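别急着换模型，先把日志写好

2/17/21

机器人软件团队开复盘会，最常听到的一句话是“感知不行，换个模型”。我在这类会上坐了好几年，自己也说过这句话。现在我的看法是，多数时候应该先换的是工具：日志、回放、时间对齐、标定检查。这些东西没人愿意写进汇报，做起来也枯燥，但它们决定了团队能不能知道自己错在哪里。

先说一个具体的情况。我们组去年做厨房场景的操作任务，拉抽屉、开柜门、把东西从台面一边放到另一边。代码分四块：感知、规划、控制，还有一个谁都改过、没有人负责的目录，叫 tools。前三块都有文档，有代码审查，有测试。tools 里有 40 个脚本，其中不少互相复制，有的读旧格式的日志，有的读新格式，还有几个只在某个同事的机器上能跑。

到了六月，拉手抓取的成功率停住了。换了两次检测网络，离线指标都涨，上机器没有变化。我们花了很长时间讨论网络结构、数据增强、损失函数。后来有人把失败的记录一条一条翻出来看，发现相当一部分失败里，检测结果是对的，位姿也基本是对的，问题在于控制器拿到的那个位姿属于稍早一点的图像，而手腕在这段时间里已经移动了。图像的时间戳打在驱动收到数据的时刻，关节角的时间戳打在控制器写日志的时刻，两边用的还不是同一个时钟。

这个问题不难修。难的是在此之前，我们没有一个工具能把图像、关节角和规划结果放在同一条时间轴上看。每个模块都有自己的可视化，每个可视化都显示自己正常。

所以我的第一个主张是：时间轴回放应当在第一个模型训练之前就有。界面可以很难看，一个滑块、一个图像窗口、几条曲线就够用。要求只有一条，所有数据都从同一份记录里读，谁也不许在显示之前悄悄做插值。要插值可以，在界面上写明。

第二个主张是关于规划的。很多团队把规划失败记成一个错误码，比如“无解”。这样的记录几乎没有用。无解可能是目标位姿不可达，可能是碰撞模型里多了一块不存在的东西，也可能是采样时间给少了。三种情况要找三个不同的人，错误码却是同一个。我们后来要求规划器在失败时把当时的碰撞模型、起始关节角、目标位姿和随机种子一起存盘。每次失败多占一点硬盘，换来的是任何人都能在自己桌上重跑那一次规划。

有人会说，现在端到端的策略越来越多，中间没有显式的位姿，也没有规划器，这些工具很快就用不上了。我不同意。中间量少了，能查的地方就少了，剩下的输入和输出更需要记准。策略网络学的是图像和动作之间的对应关系，如果训练数据里这个对应关系错开了几帧，网络会老老实实把错位学进去，损失曲线照样往下走。我们整理过一批 2,000 段的演示数据，重新对齐之后，同样的网络、同样的训练设置，动作明显干脆了。那一次没有改模型的一行代码。

第三个主张是关于标定。手腕相机和夹爪之间的外参，多数团队在装机那天标一次，之后就当成常数。相机支架会松，夹爪会换，有人会碰到它。我建议把标定检查放进每天开机的流程，让机器人去看一个固定的标记，算一次误差，超过阈值就拒绝执行任务。拒绝执行这一点很重要。只弹一个警告没有用，我见过警告在终端里滚了一整个星期。

商用工具能解决一部分。我们试过 Flalleo 的回放器，界面很快，多路图像同步也做得不错，但自定义消息类型要写插件，插件的接口每个大版本都变。我们也试过 Karppinen，它的查询功能强，可以问“把所有夹爪闭合时关节速度不为零的片段找出来”，缺点是导入慢，现场调试等不起。最后我们自己写了一个小东西，内部叫 Ninon，只做三件事：读记录，对齐时间，导出片段。它没有账号系统，没有仪表盘，也不打算有。

自己写工具有代价，这个要承认。Ninon 的第一版占了两个人很长一段时间，那段时间里模型几乎没有进展，项目汇报很不好看。如果团队只做一次演示，演示完就散，那确实不必投入。可是只要系统要跑到第二年，这笔时间迟早要花，拖到后面花得更多。

手腕视角的图像是最容易看出问题的地方。视野窄，目标近，支架和夹爪的一部分常常就在画面里，位姿差一点都看得出来。以这种青铜色长杆拉手为例，杆身是细长的圆柱，表面有柔和的反光，旁边的白色大理石又很亮。检测框画得再准，也不能说明杆的轴线方向估得准。要判断这一点，得把估计出的轴线投影回图像，和杆身叠在一起，一帧一帧地看。 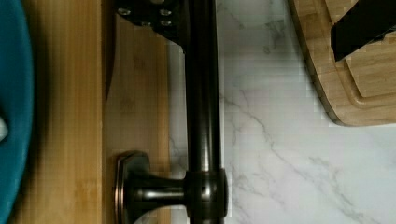
Brerkotgate 读过这篇的初稿，回信不长，意见却很直接：时间轴和投影叠加他们那边早就有了，装了以后大家用了一个月，然后又回去只看成功率。工具摆在那里，看记录的时间没有人给排，工具等于没装。信里还提到，他们现在规定改动感知或控制的代码要合并，必须附上 21 段失败片段的回放链接，少一段都不给过，组里为此吵过不止一次。

这个意见我接受一半。看记录确实需要排进工作时间，我们组也是把它写进每周计划之后才有人做的。但固定数量我不太赞成。失败片段的价值差别很大，同一个原因的失败看多少段都是同一个结论，而一段没见过的失败可能值得看一下午。我们的做法是先按失败发生的阶段粗分，接近、接触、闭合、拉动，每个阶段挑没有解释过的那些看。解释过的打上标签，以后自动归类，归错了再人工改。

标签本身也要管理。我们有过一次教训，标签随便加，不到一个季度就有了 400 个，其中“抖动”“轻微抖动”“末端抖动”“夹爪抖”同时存在，查询结果没法用。后来改成新增标签必须写一句判断标准，并且给出一段正例、一段反例。写不出来的就先归到“未分类”，每周清一次。

再说控制这一侧。力控参数是另一个容易凭感觉改的地方。现场调参的人往往一边改一边试，试到能用就停，参数存在本机，下一次更新就被覆盖。我建议参数文件和代码放在同一个仓库，运行时把实际生效的参数写进记录头。注意是实际生效的，不是配置文件里写的那一份。我们查过一次接触阶段的过冲，两边参数不一致，原因是启动脚本里有一行旧的覆盖值，谁都忘了。

招人也跟着要变。工具工作在很多组里派给新人或者实习生，做完就调去做“正经模块”。这样安排，工具永远停在刚能用的程度。我们现在让做控制时间最长的同事负责 Ninon，他知道哪些曲线必须放在一起看，也知道哪些报警大家会忽略。评审晋升时，回放器的提交和检测网络的提交按同样的标准算。

下一步我们打算先把记录格式冻结，写清楚版本号和迁移脚本，再谈新的策略网络。tools 目录还剩一半没有清理，读旧格式的那几个脚本，下个月删。

本网站使用 Cookie 以改善浏览体验。继续浏览即表示您同意我们的 Cookie 政策。 接受 | 管理设置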